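Section 4: Setting up the Lunotell speech system in a large hall

Read this section before you unload the cases. The leaflet packed with the Lunotell says it is "ready for any room". Treat that claim with some care. It is a decent small speech system, and in a carpeted meeting room it will do most of what the leaflet says. Large halls are harder, and the automatic settings are less help there than you have been led to expect.

These notes were put together by Farhad Jalali and Tahmineh Parsa for groups borrowing the Trornorport set. They cover the base unit, the pair of column speakers on Clulach stands, the radio microphone and the lectern microphone. The mixing desk is dealt with in the next section, and most talks can be run without it.

Before you start

Walk the room and clap once, hard, in the middle. If the clap rings on after your hands have stopped, speech will smear. Hard floors and bare walls are the usual cause. The leaflet suggests the "Hall" button for this. All the button seems to do is turn down the low notes, and it can't take an echo out of a building.

Find out where the sockets are, and ask whether they are live. Building plans are often wrong on this point, so plug a lamp into the one you mean to use.

Caution: The base unit must be off at the mains before any speaker lead is connected or removed. The front switch only puts it on standby.

Placing the speakers

1. Open both stands fully and lock the collars. The Clulach collar clicks well before it is tight. Ignore the click and keep turning.

2. Put one stand at each side of the speaking position, a good pace in front of it. The drawing on the lid of the case shows the stands behind the speaker. We have tried that layout several times and it howled on every occasion.

3. Raise the columns until the lower edge is above the heads of a seated audience.

4. Turn each column inwards so that it faces the middle of the back row. Keep both well away from pointing straight at a side wall.

5. Run the leads along the wall. Where a lead has to cross a walkway, use the rubber ramp from the long case. Tape lifts from smooth floors sooner than you would think, whatever it says on the roll.

Note: The speaker leads are 9 metres long. Please don't join them with the couplers you may find at the bottom of the case. They belong to an older set and we have yet to get round to throwing them out.

If the back row is over 17 metres from the speakers, move the chairs forward if you possibly can. The makers give a much larger figure for the reach of the columns. We don't know how they arrived at it, and Shahram Vahidi, who has sat at the back of a good many talks with a notebook, could follow very little at the distance they quote.

White walls, a tiled floor and plenty of light make a hall pleasant to be in and unkind to the spoken word. Chairs help a little. People help a lot, so a room that sounds hopeless while you are setting up may be quite bearable once it fills. Resist making big changes on the strength of how it sounds empty.
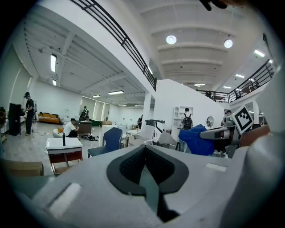 Setting the level

1. Turn every knob on the base unit fully to the left, then switch on at the mains and at the front.

2. Wait for the green light. If it stays amber, see "When it goes wrong" below.

3. Set the main knob to 4. The numbers don't match anything in particular, but this is a safe place to begin.

4. Ask someone to talk into the lectern microphone in an ordinary voice. Reading aloud from a notice is better than "one two, one two", which tells you next to nothing about whether words can be understood.

5. Bring up the channel knob slowly until you can hear comfortably halfway back. Then go and stand in the last row and listen again.

6. If the back is too quiet, raise the level a touch. If it is loud but muddled, lower it. This feels wrong and people argue about it every time. Try it before you argue.

7. Leave "Auto Clear" off. It is meant to catch howling before it starts. In our experience it takes the ends off words, and you will get complaints that the speaker is mumbling.

Caution: Never raise the main knob past 9 with a microphone live. The howl arrives suddenly and is loud enough to hurt people near the columns.

The radio microphone

Fit new batteries for each event. The battery display on the handset shows three full bars until shortly before it dies, so we pay it no attention.

1. Switch on the receiver first, then the handset.

2. Check that the channel number is the same on both.

3. Walk the whole area the speaker is likely to use, talking as you go. Listen for dropouts near doors and metal shutters.

4. Show the speaker how to hold it: close to the chin and pointing at the mouth. Most will nod and then hold it at their waist. Setareh Azimi puts the clip-on version on anybody who looks doubtful, and this saves a lot of waving from the back.

Note: The clip-on microphone rubs against scarves, lanyards and stiff collars. Clip it to one side and listen while the wearer turns their head.

When it goes wrong

Green light never comes on: check the fuse in the plug. The handbook sends you through a full reset at this point. Leave the reset alone unless the fuse is good, as it wipes all the stored settings.

Steady hum: move the speaker leads away from the mains lead. If the hum carries on, unplug any laptop charger sharing the socket.

Howl at one pitch: turn down the channel you last touched. Then check whether somebody has walked in front of a column with a live microphone.

Sound from one side only: swap the two speaker leads at the base unit, with the power off. If the silence moves to the other side, the lead or the socket on the base unit is at fault. If it stays where it was, suspect the column.

Crackle on the radio microphone: change channel on both parts. The "smart scan" feature picks a channel for you, and has more than once picked the bad one we were trying to leave.

Write any fault on the card inside the lid, with the channel and the room. "Didn't work" is of no use to the next borrower.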